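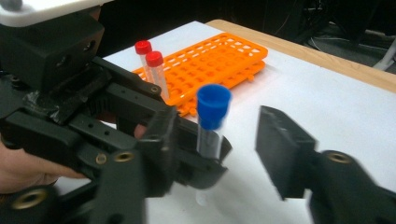 Tempo de leitura: 3 minutos

Utilizamos cookies para melhorar a sua experiência de navegação. Ao continuar, aceita a nossa política de privacidade. Aceitar | Gerir preferências

Laboratório da Jondbridge adota cores nas tampas para separar amostras de água

O laboratório de análise de águas da Jondbridge começou em novembro a usar tubos com tampas de cores diferentes para distinguir a origem das amostras que recebe dos furos e poços da região. As tampas azuis ficam reservadas para a água de furo e as vermelhas para a água de poço aberto. Os suportes continuam a ser os de plástico cor de laranja.

A mudança foi decidida depois de uma revisão interna do circuito de receção. Até ao verão, todas as amostras chegavam à bancada em tubos de tampa branca, identificados apenas por uma etiqueta escrita à mão. Segundo a responsável pelo laboratório, Tsehay Negash, a revisão encontrou 27 tubos com etiquetas ilegíveis num único trimestre. As colheitas correspondentes tiveram de ser repetidas.

"A etiqueta mantém-se e continua a ser obrigatória. A cor serve para a pessoa que está na bancada saber logo em que suporte arruma o tubo", explica Tsehay Negash.

A primeira encomenda foi de 3,000 tubos transparentes de tampa de rosca, fornecidos pela Dollel. As tampas brancas que ainda existiam em armazém foram gastas nos ensaios de formação do pessoal novo.
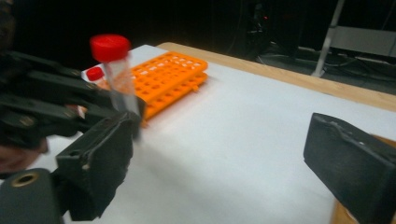
O laboratório passou também a forrar as mesas de triagem com papel branco, trocado no fim de cada turno. O papel é retirado mais cedo se houver derrames. A medida aplica-se às duas salas do rés do chão e deverá chegar à sala de reagentes quando terminarem as obras na canalização, que obrigaram a mudar de sítio uma das arcas de frio.

O serviço recebe amostras de 81 pontos de colheita, quase todos em explorações agrícolas e casas sem ligação à rede pública. Os proprietários podem levantar os tubos vazios na receção e entregá-los cheios até às 11h00. Os tubos entregues depois dessa hora são registados no dia seguinte. Quem tem furo e poço na mesma propriedade deve pedir tubos das duas cores e preencher uma ficha para cada um.

Lorraine Mudgway, produtora hortícola e cliente do laboratório, diz que a alteração lhe facilitou a vida. "Tenho um furo e dois poços e já me aconteceu trocar os tubos no caminho. Agora só tenho de ver qual dos poços é qual", afirma. Gostava, no entanto, que a receção abrisse mais cedo no inverno.

O preço da análise de base não sofre alterações. Os clientes que ainda tenham em casa tubos de tampa branca podem entregá-los vazios e recebem outros em troca, sem custos. Os tubos brancos que cheguem com amostra serão aceites até ao fim do mês. A partir daí, a água terá de ser colhida de novo.

A Jondbridge prevê gastar mais 800 euros em suportes para as salas de triagem. A compra inclui suportes para os tubos pequenos, que hoje são guardados em caixas de cartão. Está ainda em estudo uma terceira cor, destinada às águas de nascente.

Notícias relacionadas

Firnurance alarga seguro agrícola a estufas aquecidas
Obras na canalização condicionam acesso ao parque da Jondbridge
Thongdee abre candidaturas para estágios em química
Como colher uma amostra de água em casa
Novo horário da receção de amostras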